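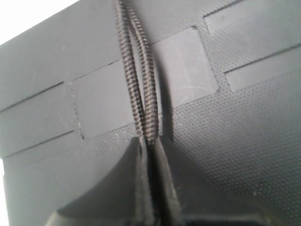 Notebook – Apr 12, 2025 – cord slot and grip surface

Home | Log | Parts | Build Nights | Contact

Back at the bench for the Leler arm. Jennylyn Villanueva asked me to write down where the cords run before I forget again, so that's most of today. Both braided cords come down side by side over the dotted gray surface and drop into the slot between the two flaps. They bow apart a bit in the middle and then pinch together right at the opening. I'd like them to stay parallel all the way in, so I want to try a spacer – Jennylyn thinks a bit of tubing would do it.

The flaps look frayed along the top. I'm going to note it, leave them alone and look again after 400 cycles. There are some faint scuffs on the smooth panel right of center too, low and to the right. No idea how old those are, I should have written it down in the first place!

Plan for the Tremblay round in May is still 50 picks with the small blocks, then 32 with the Gremotitz cups. The cups are the ones I'm nervous about (they're slick, and we dropped plenty of them last term).

To do:
– cut the spacer, try it with the arm powered off
– wipe the pale specks off the dotted part
– ask Zekalton if they'll sell us the cord by the spool
– copy the cycle counter into the log, it read 992 when I sat down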